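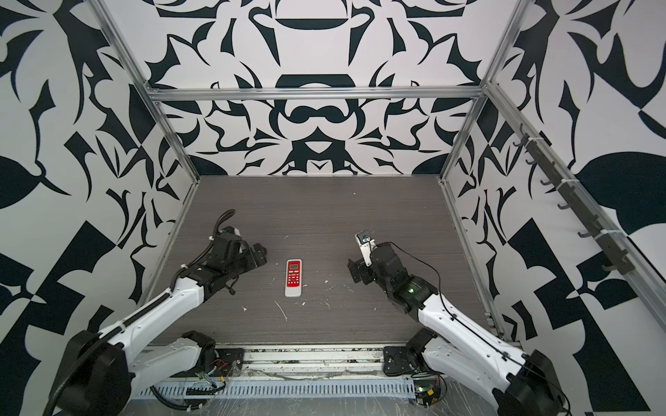 Handheld remotes: storage and battery care

The Flomside equipment room now issues handheld remotes for its air conditioners and heaters, including red units with an LCD screen. The following applies from 24 October 2022.

Batteries
Use two cells of the same make and age. If the LCD is faint, replace both. Remove the cells from any remote due to be stored past February.

Cleaning
Wipe the casing with a barely damp cloth. Do not spray cleaner on the buttons. Brush crumbs and grit off the table first, as they scratch the screen.

Putting down
Lay the remote flat, clear of the table edge.

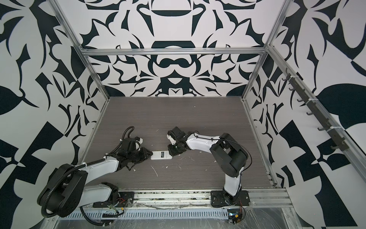
Returns
Remotes go back to shelf 6 at Ilinbridge within 3 working days. Write the room number on the return slip. Report sticking buttons on the same slip; a unit with a cracked screen is withdrawn and not repaired. Spare cells are kept in the drawer under the shelf.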